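Is the Tefera "sleep ritual" worth the money or is it just a nap in a robe?

mossbank
Been looking at the evening package at Tefera. It's 90 minutes: salt steam, a foot soak, then you lie on a heated lounger with the Pillden oil on your temples. They say guests sleep better for up to 30 days after. One visit, 30 days. Has anyone here done it and noticed anything past the first night?

kettle_on
Did it in April. Slept great that night. Also slept great the night I helped my sister move apartments, and that was free.

plainjane57
I'd be careful with the 30 days thing. I asked the front desk where it came from and got handed a leaflet. The leaflet says "guests report." Which guests, how many, asked when? I emailed the spa and they sent me the same leaflet as a PDF.

dunlin
You're all being a bit harsh. I've gone to Tefera for years and the steam room really does loosen me up. Warm bath before bed helps people nod off, my grandmother knew that. I don't need a study for it.

plainjane57
Sure, and a warm bath is what I'd call it. I have no problem with the steam room. My problem is the price going up by 24 dollars when they put the word "ritual" on it. Same room, same loungers, I checked the old menu.

mossbank
Wait, so the old Wind Down session was the same thing without the oil?

plainjane57
Pretty much. The old one was shorter on the lounger. They cut the tea too.

kettle_on
They cut the TEA?

dunlin
The tea is still there, you have to ask for it. And bring your own bag for wet things, the lockers at Tefera are tiny and they stopped giving out the plastic ones. I use an ordinary backpack and it only just goes in. 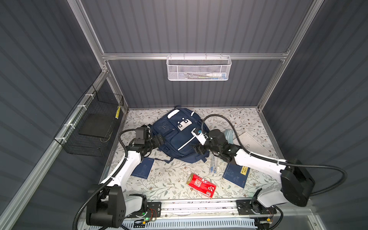

oatcake
Going back to the oil for a second. Pillden sells the same bottle in their online shop for 57 dollars and the ingredients are mostly sunflower oil with lavender. I bought one after a day at Binier, where they push it just as hard. Smells nice. Did nothing for my sleep that I could tell, and I kept notes for two weeks.

dunlin
Two weeks of notes from one person isn't proof either, to be fair.

oatcake
Agreed, but I'm not the one charging for it.

mossbank
Is Binier any better? It's a longer drive for me.

oatcake
Quieter. The pool is colder than they say. If you only want heat and a lie down, the day pass at Zovley gets you that and you can stay until 9 p.m. No robe though.

kettle_on
Zovley's steam room was closed both times I went. Call first.

mossbank
OK. Leaning toward the plain evening pass at Tefera and skipping the ritual. Does the pass include the loungers or do they rope those off now?

dunlin
Included after 6 when I last went. Ask for the tea.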